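Favungate library to stay open on Saturdays after hours review

Favungate's public library will keep its Saturday opening next year, after the town council dropped a plan to close the building at weekends from January.

The decision was announced on Thursday and follows a review of opening hours that began in the summer. Under the first draft of the plan, the library would have opened from Monday to Friday only, with a later closing time on one evening to make up for part of the loss.

The council received 2,573 replies to its public survey. Most people who answered said Saturday was the day they were most likely to visit, and many of those with school-age children said it was the only day they could.

Saturday hours will be shorter than they are now. The doors will open at 10am as before, but the library will close at 1pm instead of 4pm. The reading room upstairs will follow the same times. The late evening has been left out of the final plan.

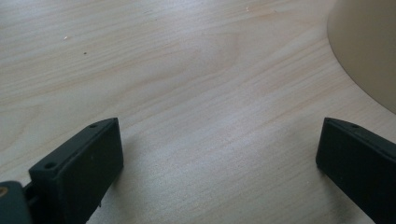

Daithí Buckley
Local news reporter

Lies Aerts, who manages the library, said staff had been told of the decision before Christmas and that rotas for the new year were already being written.

"We would have liked to keep the afternoon as well, but three hours is a good deal better than none," she said. "The children's story session can stay where it is, at half past ten, and that was the thing people asked me about most at the desk."

The homework club, which meets on Saturday afternoons, will have to move. Ms Aerts said she hoped to run it on Wednesdays after school and would write to parents once a start date had been agreed. Some 70 pupils are signed up for the club, although fewer than half of them come in any one week.

Loans at Favungate fell sharply when the building was shut in the spring of last year, and have been slow to recover. The library lent 2,890 books in November, its best month since it reopened. Crime novels and picture books made up the largest share. Requests for books held at other branches have gone up too, and the van that brings them over from Wullasia now calls twice a week.

Borrowers who can't get to the library while it is open will still be able to leave books in the returns box by the side entrance on Van Beek Street. It is emptied every weekday morning. Fines for late returns, which were suspended last year, will not be brought back before the summer.

The council has also agreed to replace the heating in the ground floor rooms. The work is expected to take 20 days and will be done in two parts so that the lending desk can remain in use. During the first part, the newspapers and the local history shelves will be moved upstairs. There is a lift, but anyone who needs a particular volume brought down can ask at the desk.

Small groups that book the meeting room are advised to check their dates. The room will be closed for the second part of the work, and bookings already made for that time will be offered a space at the Prusosska community hall, a five-minute walk away, at the same price.

The new hours start on the second Saturday in January. A printed timetable can be picked up at the lending desk, and the hours will be posted on the library door.

Published 30 December 2021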